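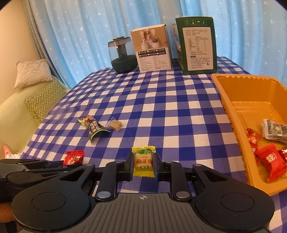
undia-grasp
Gripper state and grasp labels for hand-held gripper recordings

Maintainer: Paraschiva Sandu
Status: used every day by us, but the interfaces can still change. Please read the part about versions before you update.

What the package does

undia-grasp reads a recording made with a hand-held gripper and gives back, for each frame, three things: the opening of the fingers, a label for the grasp state, and a confidence value between 0 and 1. The output is used by our policy training code (the Cozma repository) and by the viewer in Priltow. You can also use it alone, it does not import anything from those two.

It works on the wrist camera stream only. We do not read any encoder, and there is no external tracking. The position of the hand in the room is estimated in another package, Irley, and the two results are joined later by timestamp.

Grasp states

open: fingers apart, nothing between them
closing: the opening gets smaller for at least 3 frames in a row
holding: fingers are stopped by an object
empty_closed: fingers are fully closed and touch each other
releasing: the opening gets bigger after a holding state
unknown: the fingers could not be found with enough confidence

The difference between holding and empty_closed is the hardest part of the work. For a box or a cup it is simple, the fingers stop far from each other. For a wrapped candy or a flat snack packet, the remaining opening can be almost the same as for closed fingers. For this reason the label is not decided by the opening alone. A small classifier looks at a crop of the area between the finger tips and votes together with the opening value. If the two do not agree, the confidence goes down but the label of the classifier is kept.

Install

Python 3.10 or newer is needed. A GPU is optional.

pip install -e .
undia-grasp --check

The second command loads the weights and runs them on a short test clip. If it prints "ready", you can continue.

Basic use

undia-grasp run --input session_dir --output labels.parquet

The input folder must contain the video, the timestamps file and the lens calibration file. If the calibration is missing, the program stops. Older versions used a default calibration in this case, and it caused wrong openings that we found only much later in training, so I removed it.

Options which are used often:

--crop-size: side of the crop between the finger tips, in pixels. Default is 200.
--smooth: window for the median filter on the opening. Default is 11. Must be an odd number.
--min-conf: below this value the frame becomes unknown. Default is 0.4.
--no-undistort: work directly on the fisheye picture.

About the fisheye lens

The gripper is always in the low part of the picture, where the bending is strong. We correct only this region, because to correct the full picture is slow and the corners are dark anyway. The mask for the dark corners is made one time per camera and saved near the calibration file. If you change the lens or only turn it a little, please delete the mask and let the program make it again.

Output columns

t: time in seconds from the start of the session
opening: 0 is fully closed, 1 is fully open
state: one of the labels from the list
conf: confidence of the state
tip_left, tip_right: position of the finger tips in the corrected region
grasp_id: number of the grasp, the same for all frames from closing to releasing

grasp_id is empty for frames outside a grasp. An attempt that ends in empty_closed also receives a grasp_id, so failed attempts can be counted or filtered out. Most people training a policy want to filter them. For planning work they can be useful, so we leave them in.

Known problems

Shiny wrappers. A reflection on a clear or silver wrapper can look like the edge of a finger tip. Then the opening jumps for a few frames. The median filter removes most of the jumps, but if you see it in a long part of a session, try a larger window.

Patterned tablecloths. With a checkered cloth directly behind the fingers, the tip detector was sometimes following a line of the cloth. The weights from May are much better for this case. If you are still on the weights before that, please change.

Slow closing. If the person closes the hand very slowly, the closing state can be cut in two pieces with a short open between them. The program joins pieces with a gap smaller than 20 frames. This limit is fixed in the code for now (file segments.py).

Soft objects. A plush toy or a cushion continues to compress after the contact, and the label stays on closing for too long. I do not have a good solution yet.

Versions

The first number changes when the columns change. The second number changes when the weights change, also if the code is the same. Do not mix labels from different weights in one training set. The command undia-grasp info labels.parquet shows which weights were used.

Reporting a problem

Open an issue and add the output of undia-grasp info, the calibration file and a short clip. A clip of a few seconds is enough if it shows the moment before the wrong label. Without the calibration file I cannot repeat the result on my side.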